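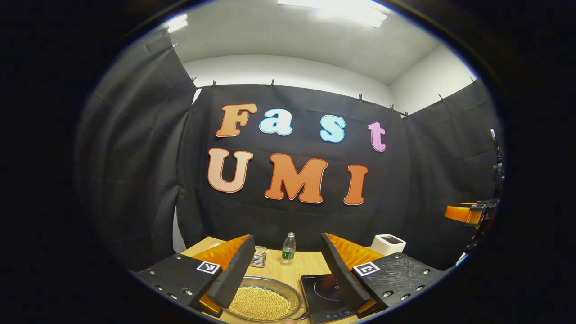
23 Sep 2021

Fluvidard Opens Orders for Hand-Held Gripper Kits, With Budget Planning Help for Small Labs

Fluvidard is now taking orders for its hand-held gripper kits, which let a person carry out tabletop tasks and record them for later use in training a robot arm. Deliveries start in November.

The kits are sold in sets of 2 or 5. Each gripper comes with soft finger pads, a wrist camera and a printed marker set. Spare pads can be added to the first order or bought later at the same price.

Many buyers start with the arm and find there is little left in the budget for collecting data. Fluvidard suggests planning the other way around. A lab can buy grippers first, run kitchen and bench tasks for a term, and decide on an arm once it knows which jobs matter. The company's planning sheet covers table space, lighting, backdrops, storage, spare parts and staff hours over 3 years.

Ginska, the distributor for the kits, will hold quoted prices for 80 days so that schools and public labs can get through their purchasing steps. Grulter will handle repairs and calibration. A service plan is optional and can be paid yearly.

Kits can be seen by appointment at the Ginska showroom on Thomas Street. Buyers who want to try their own objects on the table should say so when booking.

Quotes and the planning sheet are available from the Fluvidard sales office. Please state the number of workstations and the preferred delivery month.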